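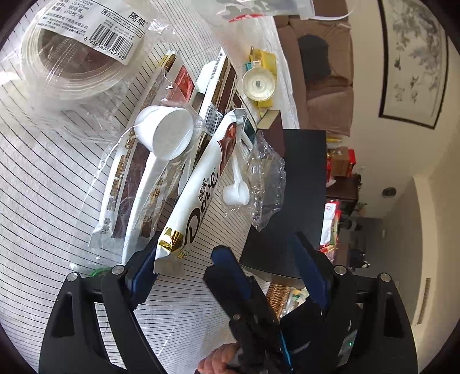 How do you know what your horse weighs before you give the wormer? With a scale if you can find one, and with a weight tape if you cannot.

Rocío Bravo
I write this thread after a conversation at our barn. Three people had the paste in the hand and all three were guessing the weight by eye. I was one of them for many years.

Rocío Bravo
My gelding is called Pluteo. He is wide in the belly and short in the leg, and everybody says a different number. My guess was always 900 pounds.

Rocío Bravo
On 17 May 2023 the mobile scale from Kullham came to the stables in Celtlow. It costs $40 per horse. You walk the horse onto a flat platform, he stands still (or not), and you read the display.

Rocío Bravo
Pluteo: 467 kg. In pounds this is more than 1,000. So with my guess I was giving him too little paste, and I did this every time.

Rocío Bravo
Why I care about too little: the worms which survive a weak dose are the ones that make the next generation. My vet explained me this with a drawing on the back of an invoice. I still have the drawing.
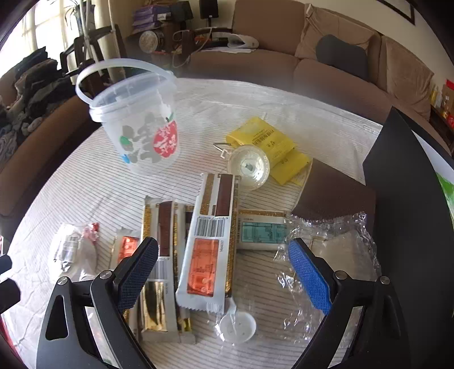

Strawberry cup and yellow sachet, on the striped cloth.

Rocío Bravo
Now the tape. It goes behind the elbow and over the lowest part of the withers, snug but without pulling. Read it when the horse has breathed out. I do it two times and if the numbers are far apart I do it again.

Rocío Bravo
On the same day as the scale I also used my tape, and I wrote the difference on the tape with a marker. Next time I can correct the result for this horse. For another horse the correction is no good, please do not borrow mine.

Rocío Bravo
Foals, ponies, donkeys and very heavy breeds: the common tape was not made for them. Donkeys have their own tape or chart. Also for these animals ask the vet which product, not only how much.

Rocío Bravo
About the syringe - the ring on the plunger must be locked at the correct mark before it goes in the mouth. I turn it, then I push a little with the thumb to see if it holds. Check also that there is no hay in his mouth, or the paste comes out with the hay.

Rocío Bravo
Someone asked if I worm on a calendar. Not anymore. We send a manure sample first and the vet decides with the result. The next sample is in October.

Rocío Bravo
Last thing, write the weight and the product and the day in one notebook. Ours hangs on a string by the feed room door. If you have a scale near you that takes walk-in horses, please reply with the town, I am making a list.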